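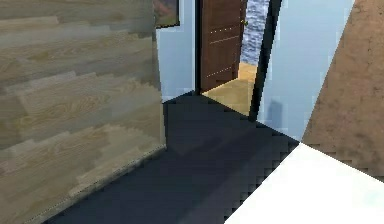

Kornton Consumer Products Desk

Dornura Plank Covering, Pale Wood

Dornura sells this wood-look covering for floors and says it will go up a wall just as happily. We have our doubts. The pattern is fine, beige and tan with some gray, and the staggered seams look natural enough across a big surface. Our quarrel is with the claims.

The box says "lifetime surface." The warranty sheet says 103 months, and only if you used Mumanum adhesive, sold separately. Ask the store for the sheet before you pay. Ours had to look for it.

The maker quotes 2,000 rub cycles before visible wear. It doesn't say what was doing the rubbing. A sock and a chair leg are different things, and we'd like to see the test report. We asked in February and got a brochure. 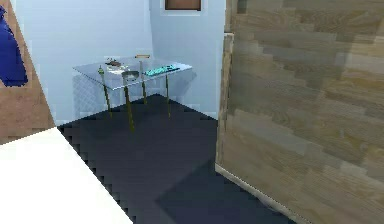
Rogério Camargo, Product Reviewer

On price, a carton is $286 and the planks are not sold singly. Measure twice, because opened cartons can't go back. Trim for corners is extra, and the cheaper Ahonen trim fits the same groove as far as I can tell.

If you have slim-legged furniture, glass tables included, put pads under the feet whatever the brochure says about dents. Dornura calls the core "self-recovering" and gives no time for the recovery.

Would I buy it? For a wall, maybe, at a discount. For a hallway with kids and a dog, I'd wait until somebody publishes real wear numbers.

Item no. 951. Page checked 12 December 2024.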